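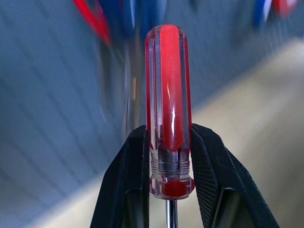
Alte Schraubendreher vom Flohmarkt: aufarbeiten oder liegen lassen?

feilenfranz
Moin zusammen, ich bin völlig angefixt! Gestern 11 alte Schraubendreher für 6 Euro mitgenommen, fast alle mit durchsichtigem Griff und farbigem Kern. Ein paar sind milchig angelaufen und riechen nach ranziger Butter. Kriegt man das weg?

Terkar28
Glückwunsch, schöner Fang! Das sind Celluloseacetat-Griffe, die dünsten mit den Jahren Säure aus. Lauwarmes Wasser, Spülmittel, alte Zahnbürste, danach mit Kunststoffpolitur drüber. Meine glänzen wieder wie Bonbons :-)

h_verstraete
Bitte kein Spiritus, der macht die Oberfläche matt. Und nicht in die geschlossene Schublade legen, sonst rostet das Werkzeug daneben gleich mit.

Clerora
Sehe ich anders als Terkar. Politur hält bei mir zwei Monate, dann ist der Belag wieder da. Ich nehme 400er Nassschliff, dann 1000er, dann erst polieren.

Terkar28
400er? Da sind doch die Kanten weg! Gerade die machen den Griff aus.

Clerora
Bei leichtem Druck bleibt alles stehen. Probier es an einem Schrottstück.

feilenfranz
Ich mache jetzt zwei Stück, einen mit Schleifen und einen ohne, und berichte im September. Die Klingen sind übrigens noch richtig gut, einmal über den Stein und der Schlitz sitzt wieder satt!

h_verstraete
Klingen aber immer hohl oder parallel schleifen, nie keilförmig. Viel Spaß damit!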